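The Orchard Wife of Geddes, by Ourania Petridis: a reader's review

Filed under: slow burn, marriage of convenience, small town

My sister-in-law told me to read this one back when the first chapters went up, and I put it off because I was still getting over the ending of her last serial (those of you who were there will understand). Then my knee was playing up and I had a whole long weekend with my leg on a cushion, so I thought, well, let's see what Ourania has been up to. I read until two in the morning the first night! I haven't done that since I was in my twenties.

The setup is one you've met before. Clamisari, who runs her late aunt's orchard outside the town of Geddes, will lose the land unless she's married by the time the apples come in. There is a will, and there is a clause in the will, and I have stopped asking what kind of lawyer writes these things. Dilter is the bookkeeper who has come up from the coast to sell off the mill, and he needs an address in the county before the bank will talk to him. So they marry each other in chapter four, at the town hall, in their work clothes, with the clerk and a man who came in about a dog license as witnesses. I loved that chapter. The dog license man comes back later, too, and I won't say how, but I was so pleased to see him.

What Ourania does so well is let these two be polite to each other for a very long time. They have rules about the bathroom. They leave notes. He labels his shelf in the pantry and she is offended by it for three chapters, and then one morning she puts a jar of her pears on his shelf and doesn't say anything, and he doesn't say anything, and I had to put the tablet down and go stand on the porch for a minute. If you need a kiss in the first hundred pages this will try your patience. The first one is in chapter 22, and it's over in two lines, and I went back and read those two lines more times than I'd like to admit.

I should say something about Prukedine, the rival grower, because the comments have been hard on her. She's the one who wants the orchard and she has some very nasty moments at the harvest supper. But I thought she was the best drawn person in the book after Clamisari herself. There's a scene where she's sorting through her mother's coats and finds a bus ticket in one of the pockets, and after that I couldn't hate her. I know Selvaraj Sultana wrote in the comments that she gets off too lightly, and I see the point, I do, but I'd rather have her forgiven than run out of town the way these stories usually handle the other woman.

Now, the parts I was less happy with. The middle sags. From chapter 12 to chapter 17 we are mostly in the city with Dilter's brother and his business troubles, and I'm sorry to say I did not care one bit about the brother. He has a secret, the secret is money, and it takes five people in a restaurant to tell us so. I skimmed it and lost nothing. There is also an overheard conversation (you know the kind, she hears the first half and runs) and for two people who have been leaving each other such careful notes for so long, it felt borrowed from some other book. She would have asked him. The Clamisari I'd been reading about would have written it on the back of a seed packet and left it by his plate.
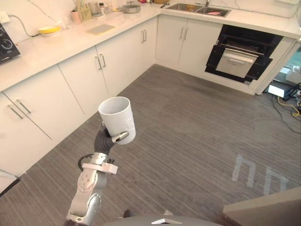

The other thing is the chapter lengths, which are all over the place. Some are done before your tea has cooled and then you get one that goes on for an entire afternoon. If you're paying by the chapter on the app, that stings a little. I bought the bundle of 100 coins and it took me up to the frost, where of course she leaves everyone out in the orchard in the dark with the lamps going out. I bought more coins. You will too.

The ending I won't spoil, except to say that the will comes back into it and that I guessed half of it and was wrong about the rest. Dilter finally says what he has to say while fixing a gate. He gets the hinge on upside down. It's a lovely, quiet bit of writing, and she lets it sit there without anyone making a speech afterward, though the epilogue did feel hurried to me. I wanted one more breakfast with them.

If you liked her earlier one with the ferry, you'll be at home here, and if the ferry was too sad for you, this is gentler. The language is clean, the bedroom door stays shut, and there's one death, an elderly horse, which I mention because I would have wanted to know.

I'm giving it four and a half out of five, with the half point gone to the brother and his restaurant. Noman Butt asked under my last review whether there will be a second book about Prukedine. All I can tell you is that the author's note at the back mentions a winter story set in Geddes, due in November, and there's a line in it about a woman with too many coats. I've already set up the alert on my phone.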